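Tips for getting the best out of a two-armed bench helper

I've had the Wotero twin-arm kit set up in the workshop since May, and I use it far more than I thought I would. It's a pair of arms on one rail, you teach it a job by leading it through a few times, and then it has a go by itself. I've mostly been teaching it shopping: bags, fruit, plates, that sort of thing. These are the tips I wish I'd had on day one, plus a few pinched from friends who have the same kit. Last tidied up June 19, 2022.

1. Start with a carrier bag

Everyone wants to begin with something solid, a block or a mug. I'd say go straight to a thin plastic bag! It's the hardest thing in the kitchen for a gripper, and you'll learn more in an evening than you would in a week of blocks. Let one arm steady the side of the bag while the other goes for the handles. Put something in the bottom for weight, or the whole thing slides off as soon as it's touched.
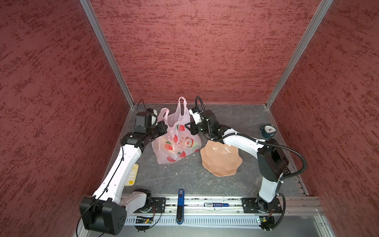
Stand the handles up with your fingers before each run. A handle lying flat on a grey worktop is very hard to get hold of, and you'll only end up teaching the arms to scrabble. Once they can manage a nice upright handle nine times out of ten, start leaving it a bit floppy.

2. Pick a plate with a rim

A shallow plate with a wavy edge is lovely for this. Round things don't roll off it, and the dips in the rim leave room for a finger to get down beside a piece of fruit. I use toy fruit for the first few goes and swap in other bits later. Mix your shapes too - a banana across the top of a pile of round things makes a really good puzzle, because it has to come off first or everything moves.

Keep the plate to one side and the bag to the other while you're learning. Alby Kereama puts his in the middle and swears by it, but his arms are set wider apart than mine.

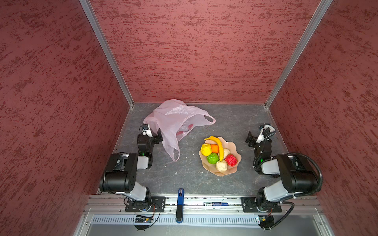 3. Leave a few odds and ends about

I used to clear everything away before a session. Then Heather Cartwright told me hers went to pieces the first time there was a pair of scissors on the bench, and of course mine did the same. Now I keep a small clock in the back corner and usually something else lying nearby, and I shift things a little between runs. It made a huge difference. The arms stopped caring what else was there and got on with the job.

Don't go mad, though. Anything tall belongs at the back, well out of the way of the elbows. The elbows swing much further than the grippers do, and it's always the elbow that knocks things over.
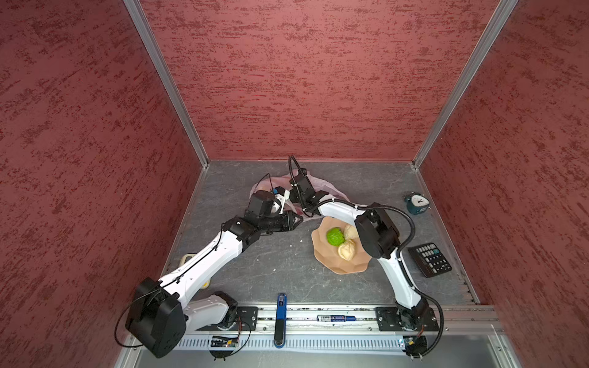 If both grippers have to work close together, slow the whole routine down. There's a speed setting from 1 to 64 and I never go above 19 for close work. It feels painfully slow for the first minute and then you stop noticing.

4. Look after your cables

Check them every time you sit down. The thick hose on the outside of an arm wants a generous loop, enough that it never pulls straight at full reach. The thin ones can be clipped along the links, but leave some slack at the wrist. Leire Bravo lost a whole afternoon to a wrist cable that was 5 mm too short!

5. Teach the bag opening by itself

Packing a bag is two jobs. Getting the mouth open and keeping it open is the first, and it deserves its own session. I lead both grippers in from above, fingers down, and practise that with the bag already part full so it holds some shape. Peppers are brilliant for this, nice and bulky, and easy to see through thin plastic. 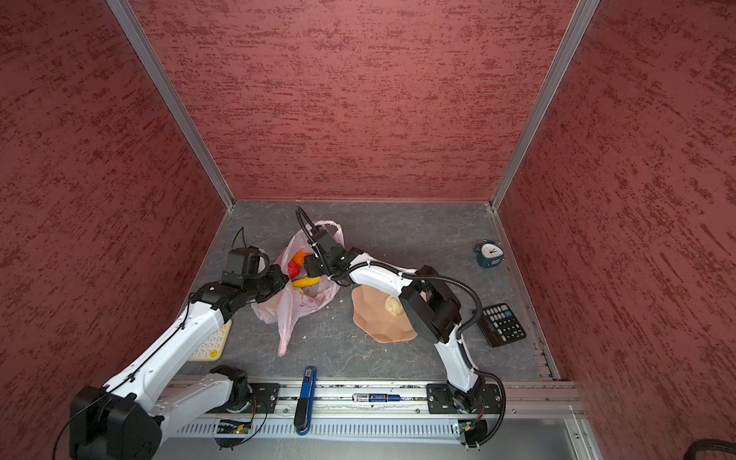

Bread rolls come last, both in the bag and in the lessons. They squash, they shed crumbs, and the grip needs turning right down. Give the worktop a wipe afterwards with a barely damp cloth and do the groove in the rail with an old paintbrush.

6. Save often, and name things properly

The kit holds 900 runs before it starts asking you to delete some. Mine were called "bag", "bag2" and "bag new" for weeks and I had no idea which was the good one. Put the job and the speed in the name.

Is it worth having? For me, yes, I love it. The app is clumsy and the printed manual is thin, but the arms themselves are smooth and quiet and very forgiving of a beginner. Paora Halliday is trying his on folding tea towels next, and I'll add his notes when he sends them.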